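Normas para grabar tareas con las manos

Llevo desde enero revisando grabaciones de tareas manuales para Orninar, y casi todo lo que rechazo se cae por lo mismo: nadie había escrito las reglas antes de empezar. Ahora tenemos una hoja con 9 puntos. Borrar una pizarra parece lo más fácil del catálogo y es la tarea con la que más hemos discutido. 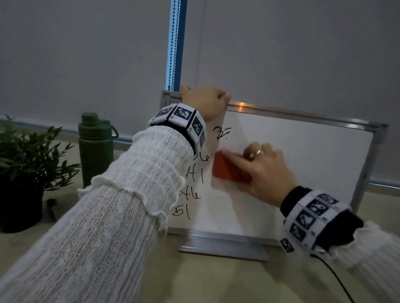
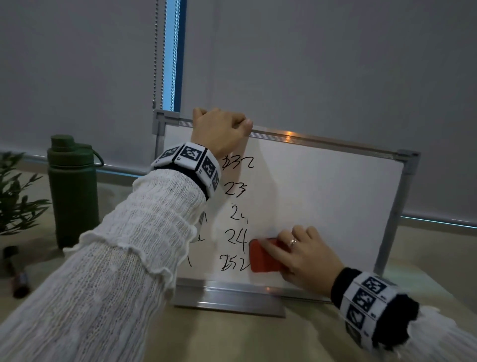
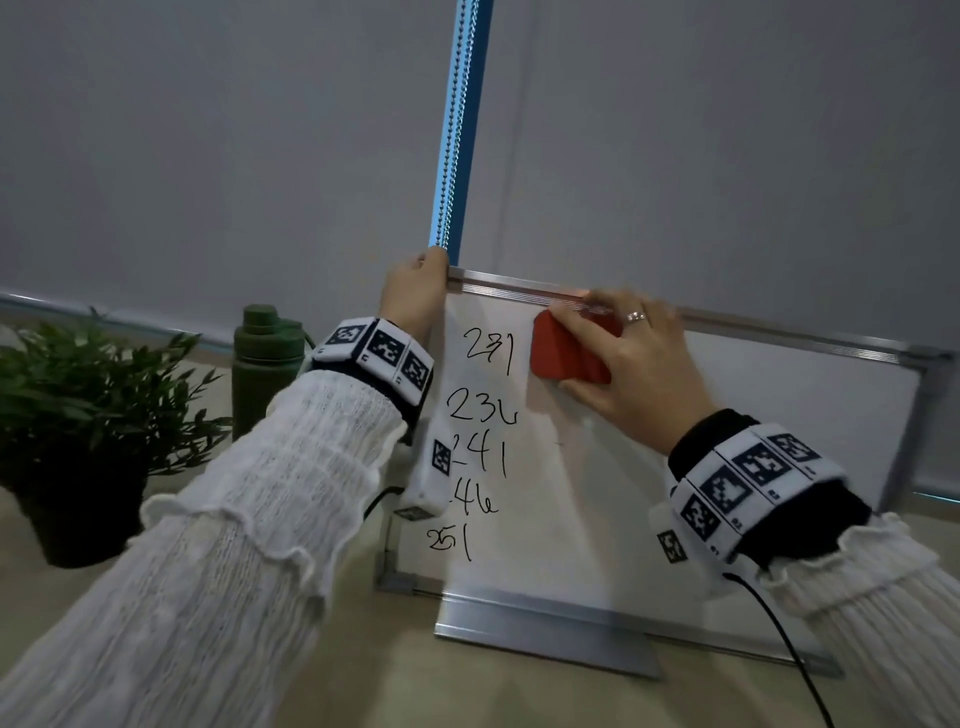
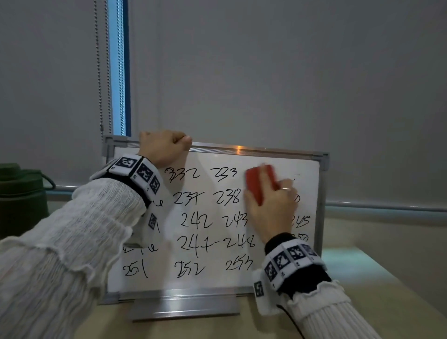 Borrado de pizarra pequeña: la izquierda sujeta, la derecha borra, marcadores en las dos muñecas.

La regla que más cuesta cumplir es la de los marcadores. Una manga ancha puede taparlos al girar el brazo, así que pedimos comprobarlo con los brazos estirados y también recogidos. El cable de la muñeca no debe cruzar la zona de trabajo.

Luego está el principio y el final. Cada toma empieza con las manos quietas sobre la mesa y acaba igual. De las 1.487 tomas del último lote descarté 121, la mayoría por arrancar con la mano ya en movimiento.

Volker Wendt, que lleva la parte de Pledton, quería fijar también el orden del borrado, de arriba abajo y de izquierda a derecha. Yo me opuse. Si todos borran igual, el modelo aprende una coreografía. Quedó como recomendación de no repetir el mismo recorrido dos veces seguidas.

Lo que sí es obligatorio es anotar las tomas fallidas y no borrarlas. Se etiquetan y se guardan aparte.

Me falta redactar el punto sobre la luz. Lo dejo para el lunes.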